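Bond and End-of-Tenancy Questions

Nallum Tenancy Law answers the questions we hear most from people moving out of a rental home. The answers are general. Rules differ between states and territories, and your own agreement and condition report will matter a lot, so get advice before you sign anything you are unsure about.

What is the bond for?

The bond is money held as security while you rent. At the end of the tenancy the landlord can claim against it for things such as unpaid rent, damage beyond fair wear and tear, cleaning that brings the place back to its earlier condition, and lost keys. Whatever is not properly claimed is yours.

It isn't a fee and it isn't the last two weeks' rent. Tenants who stop paying near the end and tell the agent to "take it out of the bond" are in breach of the agreement, even if the sums come out the same.

Who holds it?

In most places the bond must be lodged with a government bond authority, and you should get a receipt or a notice with a bond number. If you never received one, contact the authority with your address and the date you moved in. A landlord who has kept a bond in a private account may face a penalty, and you can still claim the money back.

What does "fair wear and tear" mean?

It means the ordinary ageing of a home that is being lived in with reasonable care. Carpet flattened in a hallway is fair wear and tear. So are faded curtains, a loose door handle and small scuffs on paint near a light switch. A burn in the carpet, a cracked basin or a door with a hole in it is usually damage.

Length of stay counts. A family that has rented for nine years will leave more marks than a single person who stayed for six months, and a tribunal member will expect that.

The landlord wants to charge me full price for something old. Is that allowed?

Usually the claim has to be reduced for age. Say a blind had an expected life of 10 years and was already halfway through it when you broke it. The landlord has lost half a blind, in money terms, and cannot expect you to pay for a whole new one. Ask when the item was installed and ask for the invoice. If the agent has no idea of the age, say so in writing and keep the reply.

One client of ours was asked for $390 to replace a kitchen blind. The condition report listed it as "worn, some staining" on the day she moved in. The claim was dropped once she sent back that page with the line circled.

How do floors and walls get treated?

Surfaces cause more arguments than anything else in our files. Start with what the ingoing condition report says about each room. If it says "good" and nothing more, photos from the start of the tenancy will carry most of the weight.

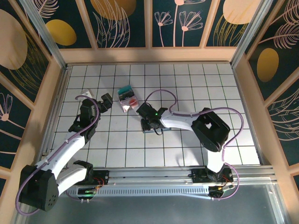 Landlords can claim the reasonable cost of repairing a damaged surface, and the claim should be limited to the part that was damaged wherever a patch repair will do. Plain paint is simple enough to price. Patterned and tiled surfaces are harder, and the question becomes whether a match can be found. A plain white tiled floor, like the one in the photo, may be repairable one tile at a time if the size and shade are still sold. Decorative wall panels such as the dark teal ones, with their gold ovals and line drawings of leaves and flowers, can be another matter if that print is no longer made. Even then the landlord has to show that a smaller repair was looked into, and age still reduces the amount. Ask for a written quote that splits materials from labour, and get a second quote of your own if the first seems high.

Do I have to pay for professional cleaning?

In most cases the test is whether the home is reasonably clean, compared with how it was when you moved in. You can do the work yourself. A clause that forces every tenant to hire a cleaner, or to use one particular company, may have no effect where you live. Carpet cleaning can be different if you kept a pet and the agreement has a term about it, so read that section first.

If you do pay a cleaner, keep the receipt and ask for the date and the rooms to be written on it. We have seen a $200 cleaning claim fall over on the strength of one itemised receipt.

I put hooks in the wall. What now?

Check whether you had permission. Some states allow small fixtures without consent, or say that consent can't be refused without a good reason. Either way you will normally need to remove them and make good the wall, unless the landlord agrees they can stay. Get that agreement by email.

Filling a hole badly can cost more than leaving it. If you can't match the paint, ask the agent before you start - they may have the colour code on file.

What should I do on the day I leave?

Take clear photos of every room after the furniture has gone, including inside the oven, the cupboards and the wardrobes. Photograph the meters. Fill in the outgoing condition report if you are given one, and ask to be present at the final inspection. Return every key, remote and access card, and have someone sign for them. A tenancy can be treated as continuing until keys are handed back, and rent can keep running with it.

Write to the agent that evening with your forwarding address.

The agent sent me a form with the amount left blank. Should I sign?

No. Never sign a bond form that is blank or only partly filled in. Wait until the split is written down and you agree with it. If only part is disputed, ask whether the agreed part can be released first.

Can I apply for the bond without the landlord?

In most states, yes. You lodge your own claim with the bond authority and the landlord is given a set time to object. If no objection is made, the bond is paid to you. If there is one, the matter goes to the tribunal. Check the notice for the deadline, and count from the date shown on it, which may be earlier than the day it reached you.

Is the tribunal worth it for a small amount?

Often it is. The application fee is modest, and people on a concession can usually pay less. Most bond hearings are short and tenants generally run them without a lawyer. Bring the agreement, both condition reports, your photos in date order, your receipts and any emails. Bring copies for the other side.

Many matters settle outside the hearing room. You may be offered a middle figure by the agent on the morning. You can accept, refuse or make a counter-offer. Any deal should be put into orders before you leave.

We were co-tenants and one of us moved out early. Who gets what?

The authority goes by the names on the bond record. If a housemate left and you paid out their share in cash, the record may still show them as entitled to it. Lodge a change of shared tenancy form at the time. Co-tenants are usually responsible together for damage, so a landlord may claim against the whole bond even where only one of you caused it.

How much does advice from Nallum cost?

A phone appointment to go through a bond claim is $59, paid when you book. Have your bond number ready and email your condition reports by 4 pm the day before. If your matter needs more work we will give you a written estimate first. Free help may also be available from your state's tenants' advice service or a community legal centre.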